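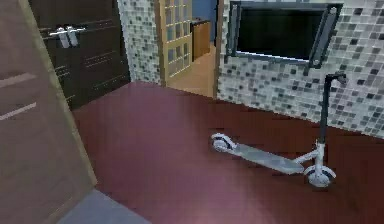
Vestbridge Home Scenes — README
Last updated May 17, 2023

Hi, and thanks for downloading the trial set! I put this together for folks who are thinking about buying the full Vestbridge pack and would like to poke at it first. You get 2 homes, 450 household objects you can drop anywhere, and the loader script Tibor Vass wrote back in March (he still answers bug reports faster than I do).

All of it is simulated. Views are rendered from robot height or a bit above, and the robot's start pose gets shuffled on every reset, so plenty of views end up right against a door or a cabinet. I left those in — if your planner only works from the middle of a room, you want to find that out before you pay for anything. 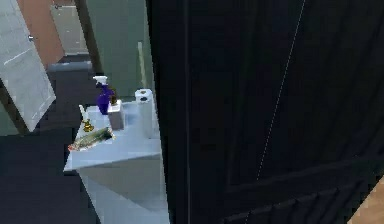 Objects get placed by the Soster sampler, which cares whether a thing fits on a surface and doesn't care at all whether it belongs there. You can turn on "sensible" mode in the config if you want groceries kept in the kitchen. I mostly run with it off. 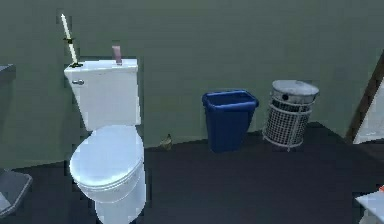 Bathroom view, blue wastebasket and wire hamper by the wall.

Known problems: loading takes around 200 seconds the first time, and the Ultstead home sometimes forgets its door states after a reset. Kerstin Kröger is on that one.

The full pack is $895 per lab, updates included. Write to me before you order if you need more than one seat!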